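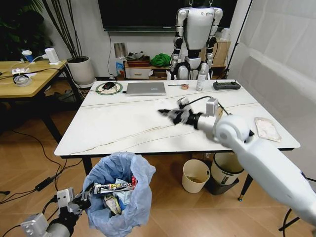 The Case for a Maintenance Hour

Institutions that operate humanoid robots have become skilled at buying them. They are less skilled at keeping them. A purchase is approved, a room is assigned, and a delivery is signed for. The daily work of checking joints, dressing cables and changing worn hands is then left to whoever arrives first in the morning. This essay argues that such work should be scheduled, recorded and paid for as part of the robot's ordinary use.

The argument rests on experience at Tarkness, where a two-armed robot has been set to household tidying for most of a year. The tasks are modest: clearing a table, putting waste in a lined bin, returning small objects to their places. In that period the maintenance log grew to 159 entries. Only 23 of them concerned a failed part. The remainder dealt with matters that most operators would not think to write down, such as a wrist cable that had begun to rub, a finger tip that had lost its grip, or an arm that came to rest a little lower than it had the week before.

It is tempting to treat the small entries as noise. They are the most useful pages in the log. A failed motor announces itself, and work stops until it is replaced. A cable that is slightly too short allows work to continue for days while every reach toward the far side of the table becomes a little less exact. Sessions recorded under those conditions are often discarded later, and the hours spent on them cannot be recovered.

The end of the arm deserves particular attention. A multi-fingered hand and a two-fingered gripper place different demands on the wrist. They differ in weight and in the way their cables must be led back along the arm, and a setting that suits one will rarely suit the other. At Tarkness the rule is that no change of hand is complete until three things have been done: the collar bolts have been checked with a torque wrench, the cable has been followed by hand through the full turn of the wrist, and the arm has been moved slowly to its lowest and highest working points. The procedure takes 40 minutes. Operators complained of this at first, and some still do.
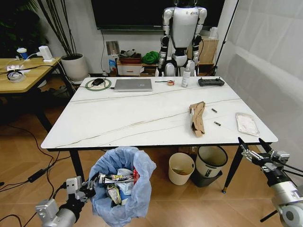
The same care should extend to the surroundings. A robot that works in a furnished room depends on the furniture. Table legs, bins and floor cables all bear on where an arm may safely travel, and a bin that has been moved by a hand's width can turn a routine motion into a collision. It does not follow that the room must be kept bare. A home is cluttered, and a machine intended for homes should be tested among clutter. What is required is that the people responsible know which objects may be moved freely and which may not, and that trailing power cords be checked before the arms are switched on.

The usual objection is cost. Kenddale, which runs a similar room, declined to set aside a fixed period for maintenance on the ground that its staff could not spare the time. It has since replaced a wrist assembly at a price of 1,850 dollars, along with the weeks lost in waiting for it. One repair proves little, and Kenddale may simply have been unlucky. Still, an hour each Wednesday would have been a small price for the chance to find the fault early.

A second objection carries more weight. Scheduled checks can become a ritual, with boxes ticked by people who have stopped looking. The remedy is to ask for measurements in place of ticks. A sheet that reads "wrist: good" tells the next person almost nothing. A sheet that gives the resting angle of the joint can be compared with last month's -- and a slow drift, once it is written down, is hard to ignore.

Funding bodies have a part to play. Most grant forms ask what a robot will do and what it will cost to acquire. Few ask who will look after it, for how many hours, and with what spare parts on the shelf. Until those questions are put at the start, maintenance will continue to be carried out in borrowed time, and its records will be kept in whatever notebook is nearest to the table.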